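4.2 Fixing the closet rail Prilau

Read this section to the end before you drill. The rail is delivered in one piece with two end brackets and 3 screws for each bracket. Wall plugs are not included, as the correct type depends on your wall.

1. Measure 200 cm from the floor and make a pencil mark on both side walls of the closet.

2. Hold the bracket against the mark with the open side up. Check it with a spirit level.

3. Drill the holes and insert the plugs. In plasterboard, use cavity plugs only.

4. Tighten the screws by hand. A power driver can crack the bracket – this damage is not covered by the warranty.

5. Lay the rail into both brackets and turn the locking ring until it clicks.

Caution: Do not hang on the rail or let children pull on it. Wait with heavy coats until both locking rings are closed.

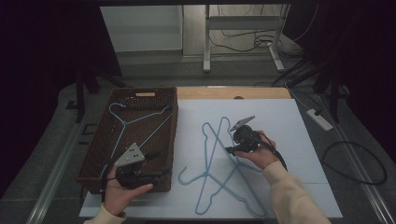

Note: If you want a second rail for shirts and blouses, mount it at 100 cm. For long dresses, leave one half of the closet without the lower rail. The lower rail is ordered separately under part number 658.

6. Load the rail from both ends toward the middle. After one week, check all screws again and tighten them if necessary.

If the rail turns in the brackets, the locking ring is not fully closed. Open it, push the rail to the left as far as it goes and repeat step 5. Spare rings have part number 148 – please state the color when you order.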